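Renters Should Be Allowed to Paint the Walls

By Iveta Kubíček

26/11/2018

The lease for my first apartment in Skernar ran to 14 pages, and two of them were about the walls. No paint. No wallpaper. No nails thicker than a pin. I signed it, like everyone does, and lived for six years inside a color called Oatmeal that I would not have picked for a garage.

I think rules like this should go. A person who pays rent on a home for years should be able to change how it looks, within reason, without asking.

The case against is easy to state. Landlords have to let the place again, and they worry the next tenant will not want a purple bedroom. Fair enough. But painting over a purple bedroom takes a day and two coats. In most buildings the walls get repainted between tenants anyway, and part of the deposit often pays for it. My deposit was 1,592 dollars. I got most of it back, minus a charge for "wall refresh" on walls I had never touched.

Kiprono Nzioka manages a block of older rentals on Levchenko Street and has let his tenants paint since July of last year. His terms fit on half a page. Use a water-based paint, keep it off the outlets and the window hardware, and leave the ceiling alone. He told me the most he has spent putting an apartment back was up to 3,000 dollars, and that was mainly a floor. His tenants stay longer than they used to. He does not claim the paint is the reason, and I won't either, but it can't be hurting.
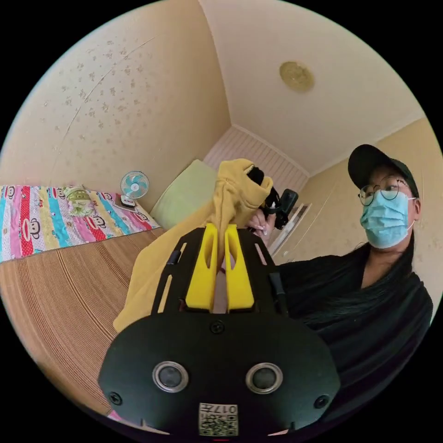
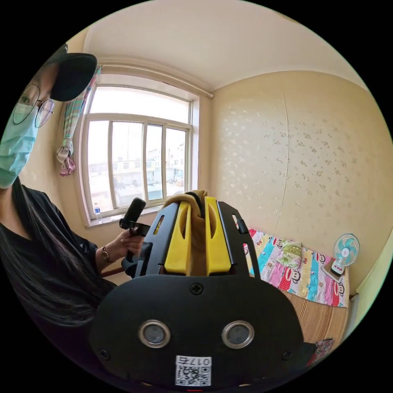
The bedroom is where the rule does the most harm. People will put up with a dull hallway. A bedroom is different, especially a small one, where you are never more than a few steps from any wall. Renters get around the ban with rugs, lamps, curtains and those adhesive strips that promise to come off clean and then take a patch of plaster with them. I would bet that the strips have done more damage in this town than all the rollers put together.

There is also the question of what a home is for. More people are renting into their forties and fifties, some by choice and plenty because they can't buy. The old idea was that you rented for a short while and saved your taste for the house. That made some sense when the short while was two years. My neighbor has been in her apartment for nineteen and still has the white walls she was handed.

The city council could put a right to paint into the standard lease. Let the landlord ask for the original color back at the end, or keep a fixed amount if it isn't done. I would have paid it gladly.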